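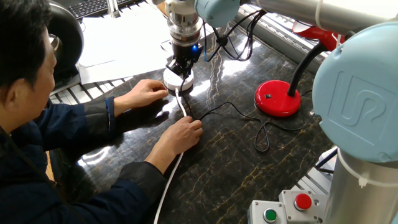 M. Bauerfeind
Equipment editor, Umard

Skusden Demonstration Recorder
Recording software and storage unit for robot arm training data

Skusden sells this as the quick way to teach an arm a new job. You guide the arm through a task, the recorder saves camera views, joint positions and gripper state on one clock, and a learning system trains on the result. The first part is fair. The recorder does save all of that, and the files open without a fight. "Quick" I would take off the box.

We ran it at our Fekthorpe bench in October on a cable job, and cables are where sales talk goes to die. A white puck on a polished marble top, a white cable coming out from under it, a black cable looping past, a red desk lamp close by. Somebody has to lean in and set the cable by hand with the gripper hanging right over the puck. The recorder's session timer doesn't count any of this handling. The brochure doesn't either.

Over the whole trial we saved 308 takes. Skusden suggests 100 per task as a starting point. At 100 our trained policy did fine with the puck where we always put it and poorly when we moved it. More takes helped, mostly the ones where we had shifted things on purpose. If your people reset the bench the same way every time, a bigger pile of files won't buy you much.

Shiny surfaces deserve a warning. The marble throws back the ceiling lights, and the brightest spots sit around the white puck. Skusden's page says the recorder "handles real-world lighting." It records real-world lighting, sure. What your model makes of the glare is your problem.

What's in the box
Recorder unit with internal drive
2 camera inputs, cameras not included
Network cable for the arm controller
One seat of the review software

What we liked
Takes can be trimmed and tagged while the next one is being set up. Dropped camera data gets flagged right away. Export is plain and well labeled.

What we didn't
The "quality score" on each take. It gave high marks to smooth motion, including several smooth takes where the gripper missed. Turn it off and watch the takes yourself.
The drive holds about 1,200 short takes, less if you record at full camera resolution.
There is no field for how the bench was laid out. We typed it into the notes.

Who should buy it
Labs that already have an arm, cameras and somebody with time to reset parts all day. If you expect to record for one afternoon and walk away with a working cell, keep your money.

Ships from Umard stock. Arm, gripper and bench not included. Returns accepted if the drive seal is unbroken.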